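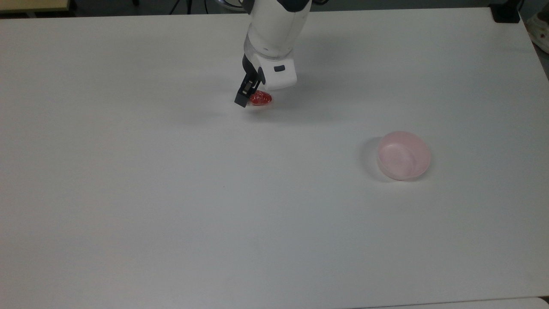
Jostdale work table, white top

Jostdale Work Table – White
£274
In stock
Delivery within two weeks

I started making these because I was fed up with cutting out on the floor. I run sewing classes, and if you've ever tried to lay out a full-length coat pattern on a dining table with a leaf that sags in the middle, you'll know why my knees gave up on me. So the Jostdale is the table I wanted for my own sewing room, and then people who came to classes started asking where they could get one, and well, now it has its own page!

The top is 200 cm long, one piece, no join. I was very stubborn about the join. Rotary cutters find a join every single time, and so do tracing wheels, and so does biro if you're drafting on thin paper. Ilari Rissanen, who builds the frames for me, would have liked two halves with a hinge (much kinder on the van) and we went back and forth over it for most of a winter. I won.

White shows up every pin. It also shows up every bit of navy fluff, I should say, but a quick go with a damp cloth sorts that out. Tailor's chalk wipes off. Wax chalk takes a bit more rubbing, so use warm water and a drop of washing-up liquid and leave the scouring pads under the sink. Please don't iron straight onto it. Put a wool mat or a folded blanket down first – I have one customer who didn't, and she now keeps her button tin over the mark.

Sizes and bits
Length: 200 cm
Height: 70 cm as standard
Frame: powder-coated steel, grey or black
Feet: screw-in levelling feet, included
Colour of top: white (oak finish back in March)

About that height. 70 cm suits sitting at a machine, or standing if you're on the small side like me. If you mostly cut standing up and you're taller than that, you'll want the Clollivik risers, which slot under the feet and don't wobble. They're sold separately, and they need to go on before you load the table up with fabric. Ask me how I know.

Putting it together
You need two people for the top. It isn't complicated, it's just long and awkward to get round a stair. Do measure your stairs and your doorways before ordering, and any tight corner on the landing as well. The bolts and the key come in a cloth bag taped to the frame. Do them all up loosely, get the table where you want it, then tighten.

What people have said
"Bought it for quilting and my husband has taken over one end for his model boats. Very solid. Wish it came with a drawer." – Noemi Abernathy

"Took a long time to choose between this and the Shih trestle. Glad I went for this one, the trestle was too bouncy for my overlocker. One foot was missing from the bag but a replacement came quickly." – Dumisani Kekana

"Good table. Heavy." – Volodymyr Harasym

I am thinking about the drawer, Noemi. It would have to hang off the frame so it doesn't catch your knees, and I haven't found a runner I like.

Delivery and returns
Dredevance do our deliveries and they'll bring it into a ground-floor room if you ask when they ring. Upstairs is down to you, I'm afraid. If you change your mind, keep the cardboard corners, because I can't take a top back without them. Questions go to Imani Makori, who answers the emails far quicker than I do, mornings especially.

Goes well with
Clollivik risers, set of four
Wool pressing mat, large
Pattern weights, plain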